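Cutting the standby load

My electric bill for May came to 180 kWh more than I could account for, so on Thursday I put a plug-in meter on every outlet in the apartment. The meter is a Sidico. It logs once a minute and writes plain CSV, which was the deciding feature.

The method is simple. Leave each device idle for 9 hours overnight, divide the energy by the hours, and you have the standby draw in watts.
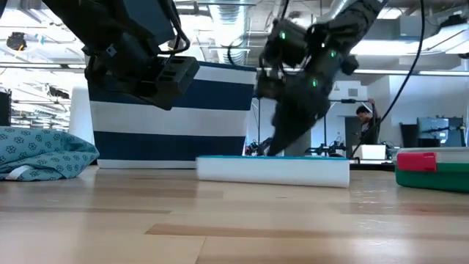
The router and modem were within spec. The old stereo receiver was the worst by a wide margin. Switched off at the front panel, it still kept its main transformer live. It now sits on a power strip with a real switch.

Pavithra Kurian asked in the comments whether the refrigerator should be in the same test. It should not. The compressor cycles, so one night is too short a sample and the result depends on room temperature. I logged mine for a full week and left it out of the standby total.

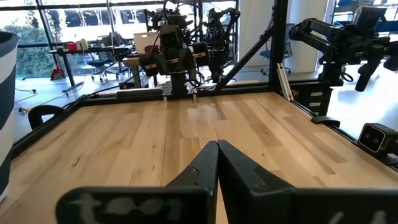 The water heater is hardwired, so a plug-in meter is no use there. I read the main panel with every other breaker off, heater on, no hot water drawn. The remaining gap is mostly that tank losing heat through its jacket. An insulating blanket is on order, and I will rerun the numbers once it is fitted.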